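**Drelton Grip Supervisor, release 2: review after a stop fault**

Price as tested: £2,320 for a two-hand licence, support included
Fitted to: Laitinen upper body with the Trallomer hand set
Verdict: usable under supervision with one default changed. Not suitable for unattended running.

Grip Supervisor sits between the motion planner and the hand controllers. It watches finger motor current, decides whether a grasp is holding, and relaxes or tightens the fingers accordingly. It also claims to manage what the hands do when the arms are stopped, and that part of the product is the main subject of this review.

**Installation**

Straightforward. The installer found both hands without help and wrote a sensible configuration file. Calibration took about 10 minutes per hand, most of it spent waiting for the thumbs to home. The manual is accurate as far as it goes, but the chapter on stops is a page long and refers to a diagram that is missing from our copy.

**The fault**

On a Wednesday afternoon, with the right hand closed on fabric at the front of an armchair, the operator pressed the protective stop. The arms halted correctly. The left hand, which was open, stayed open. The right hand went on closing for a little under a second, then held at full current until hand power was cut at the bench supply.

Nobody was touching the robot and the fabric was undamaged. The event still counts as a safety fault under our rules: a person freeing a snagged item after a stop would expect the fingers to be passive.

The log showed the sequence clearly. When the arm controller stops, it ceases to publish joint states. Grip Supervisor reads the gap as a loss of tracking, assumes the object may be slipping, and tightens. The setting responsible is `on_state_loss`, which ships as `secure`. For a rigid load held above the floor that is a defensible choice. With soft goods the fingers meet little resistance, so the current threshold is reached late or not at all, and the hand continues to the end of its travel.

We then repeated the stop 26 times with the right hand closed on cloth and the default setting in place. The over-close appeared whenever the stop arrived during the closing phase. It did not appear once the grasp had been declared stable. With `on_state_loss` set to `hold`, we could not reproduce it in either phase.

**Response from the supplier**

Lirnier, who sold us the licence, replied the next day and confirmed the behaviour. They describe it as intended. Their advice was the change we had already made, plus a wiring change so that the stop circuit also drops hand power through a relay. We have done both. The relay should be in the installation manual, with a part number, and the default should be `hold`.

**Other points**

- Slip detection on firm objects is good, and noticeably quicker than the stock hand controller.
- Slip detection on thin fabric is poor. A fold moving between the fingers is often reported as a secure grasp.
- Each hand has its own log with its own clock. Aligning them after a fault is tedious.
- The status page shows a green "Safe" marker whenever the arms are stopped, including when a hand is under current. This is wrong and should be removed.
- Changing a setting requires a restart of the supervisor, but the software gives no warning if you forget. Our first `hold` test was void for this reason.

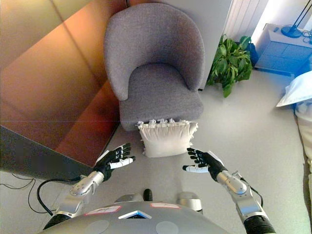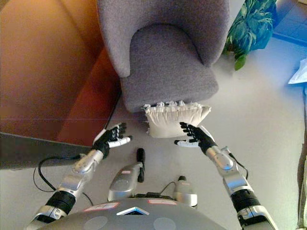
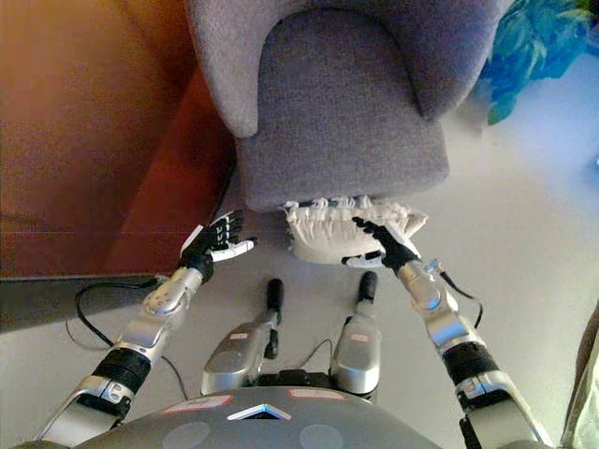

*Armchair task, both hands working at the front of the seat.*

**Soft Goods Handling Group | Equipment reviews**

Until the relay has passed its November inspection, the following applies to anyone using the rig. Check that `on_state_loss` reads `hold` on the status page after every restart. Keep the bench supply switch within reach of the second operator. After a protective stop, cut hand power before putting your own hands near the fingers, whatever the status page says. Keep clear of the cabling on the left side when stepping in.

Configuration files and both logs are held by Ignacio Sotomayor. Ask him for the corrected file instead of editing the shipped one, as the updater overwrites it.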